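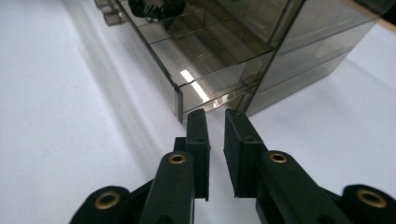
Figure 2. Translucent gray plastic drawer organizer on a white tabletop.

3.1 Household survey

We recorded how small items were stored in 996 homes in Stosgate and Flalter. Each household filled in one form per room, giving 1488 usable forms. Storage was coded as open, closed or see-through; organizers such as the one in Figure 2 fell in the last class. Forms with no storage type marked - 21 in all - were dropped before coding. The October forms used a shorter item list and are treated separately in Section 4. Rooms shared by two households were assigned to the one that returned its form first.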